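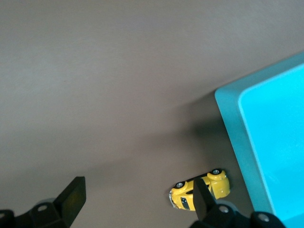 Let the Bad Accordion Player Play

Opinion | Festivals & Street Fairs | Dec 8, 2020

I miss the Wullton Winter Fair so much this year that I've started missing the parts I used to complain about. The parking! The cider line that merges with the restroom line so you never know which one you're in! And most of all the open stage, which is what I want to talk about, because there's a plan going around to get rid of it when the fair comes back, and I think that would be a terrible mistake.

If you haven't seen the plan, it's on the fair website under "Looking Ahead." The short version is that the small stage by the library, where anyone could sign up and do anything for six minutes, would go away. In its place we'd get a bigger main stage with booked acts, proper lights and a headliner. Local groups could still apply to perform, with a video audition and a $50 fee to cover the sound crew.

I get where it comes from. I really do. I've sat through the open stage in years when it was, let's be kind, uneven. There was the ventriloquist whose microphone was on the puppet. There was a man who read all of the verses of a sea ballad, and then some of them again. My own contribution, a few years back, was a spoon-playing duet with my sister that we had practiced exactly once, in the car.

But think about who else was up there. Vija Jankauskaitė taught a bunch of kids Lithuanian circle dances in the church basement all fall, and the library stage was where they got to show somebody. Half of them went the wrong way around. Their grandparents were crying. Concetta Monti sang the Christmas songs her mother brought over from Abruzzo, no backing track, with her coat still on, and the whole crowd by the kettle corn stand got quiet. I don't think either of them would have made a video and paid fifty bucks. I asked Concetta, as it happens, and she said, "Audition for who?"

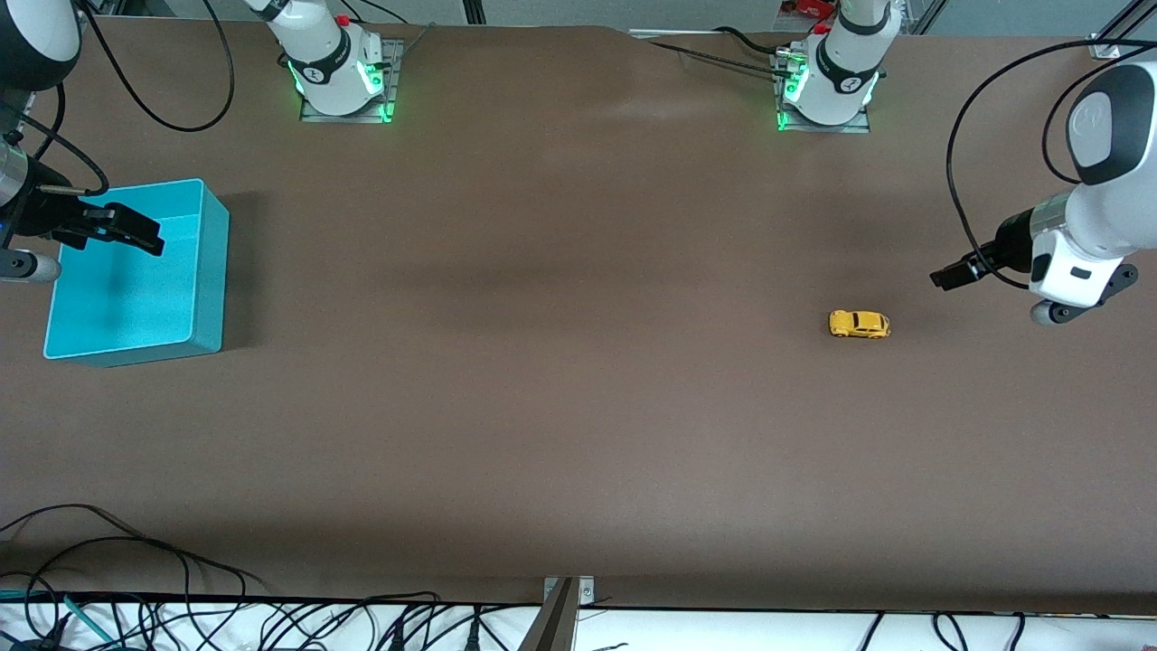
Photo: Jomar Tolentino

Now, the people in favor of the new plan like to point at Rular, up the road, which went to booked acts and got much bigger crowds. Fair enough. I went, and I had fun. The band was tight, the lights were gorgeous, and I ate a sausage the length of my forearm. But I could have been in any town in the state. The band had been in Stedel the night before and they thanked "Stedel" twice before somebody yelled at them. I drove home happy and I couldn't tell you one thing about the people who live in Rular.

At our fair I find out what my neighbors have been up to. I bought tires from Omid Bagheri for years and had no idea he played the santur until he carried it up onto that little stage and tuned it for what felt like most of his slot (it has a LOT of strings). Then he played, and it was lovely, and now we talk about music whenever I need my wheels rotated. You can't book that, and I'm pretty sure Omid wouldn't have called himself a performer on a form.

There's also the money question. A headliner costs something whether or not it rains. The open stage costs a borrowed speaker, an extension cord and whoever is willing to hold the clipboard. Ruben Van Acker wrote a letter to the paper saying the fair "needs to decide whether it's a real event or a talent show," and, Ruben, I like you, but I'd like to see the budget for the real event before we decide. The 2019 program listed 47 acts on the small stage. I'd love to know how many we could get on a big one with sound checks in between.

I'm not against changing things, either. Put the open stage on for four hours and stop there, so the people who live over the Hauser bakery can have their evening back. Give the dance groups a longer slot, since it takes them half of one to line up. Have somebody with a bell, and let them use it on the sea ballad. Heck, have a headliner too, at the end, if a sponsor wants to pay for it. I'll clap.

What I don't want is for the first fair back, after a year of all of us sitting at home looking at each other in little boxes, to be a show we stand and watch. I've watched enough this year. I want to be handed a paper plate of something I can't pronounce by someone who went to school with my brother, and I want to hear the guy with the accordion try that polka again. He was getting closer.

Comments on the plan are open on the fair website through the end of December. Please send one, even if you disagree with me. My sister has already sent hers, and she wants it on the record that the spoons were my idea.

Search this site
Enter keyword Go

More in Opinion
Do We Need Another Chili Cook-Off?
Bring Back the Paper Program
Why I Still March in the Stedel Parade
The Case for Longer Tables at the Harvest Supper
Letters: Lights on Main Street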